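Kultton two-finger gripper, one long season in: mostly fond, one real complaint

23 June 2018
By Khanyisile Zulu
6 min read

I have been meaning to write this review since the spring, and I kept putting it off, partly out of laziness and partly out of loyalty. I like the Kultton gripper. I liked it the morning I opened the box and I like it now, even after the fault I'm going to spend most of this page on, so please read the grumbling with that in mind.

Some background for those of you who haven't been following along. Our little workshop in Brurnomdale puts together pick-and-place cells for people who sort and pack small goods (soap, candles, that kind of thing), and before anything goes out the door we run it on a practice table with a block and a bowl. Pick up the block, put it in the bowl, take it out, start over. It is dull to watch and wonderfully good at finding trouble! Selvaraj Matubbar does the mounting and wiring, and Morenike Nnaji writes the routines and has far more patience than I do.

Setting up was a pleasure. The bolts were all in the bag, the manual is in plain words, and the fingers came square to each other without any shimming, so we were picking blocks before lunch. It's quiet, too. Our last gripper, an old Mellora, made a noise like a stapler every time it closed, and I don't miss it one bit.

Now the trouble. We had set up a run of 1000 picks, and for the first stretch everything went along so nicely that I wandered off to answer mail. At pick 209 the fingers let go early. The arm had lifted the block and hadn't yet got over to the bowl, and the block simply dropped onto the table. What bothered me much more was the log, which said "grip OK" all the way through. As far as the controller knew, it was still carrying something, and it went on to the bowl, opened its fingers over nothing, and marked the pick as a success.
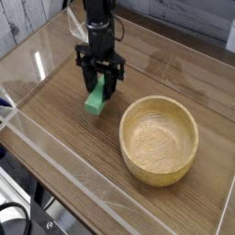

The green block is between the fingers in the first picture and on the tabletop in the second.
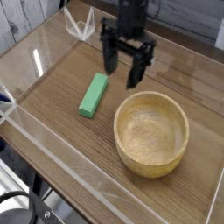 We did what everybody does and blamed ourselves first. Selvaraj went over the mounting plate with a wrench and found nothing loose. Morenike slowed the lift by half, and we still got drops, fewer of them but never none. I wiped down the pads with alcohol, which made me feel useful and changed nothing. We spent a good two days like this, and drank a great deal of coffee.

It was Gemechu Abera, over at Igwe, who put us on the right path. He had seen the same thing on his own unit and told me to pull the connector at the wrist and look at the latch. On ours the little plastic tab hadn't seated all the way. With the arm straight down it made contact, and when the wrist turned, the cable tugged and the power to the fingers blinked. The fingers relaxed for a moment, the block went, and the controller kept repeating the last good reading it had. So there are two faults, really: a latch that feels closed before it is closed, and software that would sooner give you an old answer than admit it has no answer.

The first one costs nothing to fix. Push the connector until you feel a second click, then add a small tie to take the strain off. The second one I consider a safety matter, and I told Kultton so. A foam block falling on a table hurts no one. A glass jar is another story, and so is anything with an edge on it if a person is reaching in nearby. A gripper that has lost power should say so, loudly, and the arm should stop where it is.

I wrote to their support desk and got a reply from Dolores Benavides, who was kind and quick and didn't once ask me whether I had tried turning it off and on. She sent a firmware update 8 days later. With it installed we unplugged the cable on purpose, over and over, and each time the arm stopped and the log showed a fault. The latch itself is the same as before, and she couldn't promise me a new one.

Since the update and the cable tie we have finished the full run twice without a drop. I'd still like a latch I can trust with my eyes closed, and I'd like the manual to mention that second click, because 30 pages is plenty of room for one more sentence.

Would I buy it again? Yes, and we have; the second one is on Selvaraj's bench waiting for its plate. If you own one already, check the connector before you run anything else, and ask support for the update by name (it's the "stale grip" fix). Keep your hands out of the cell while you test it. Four stars from me, and I'll come back and change that if they ever send the new latch.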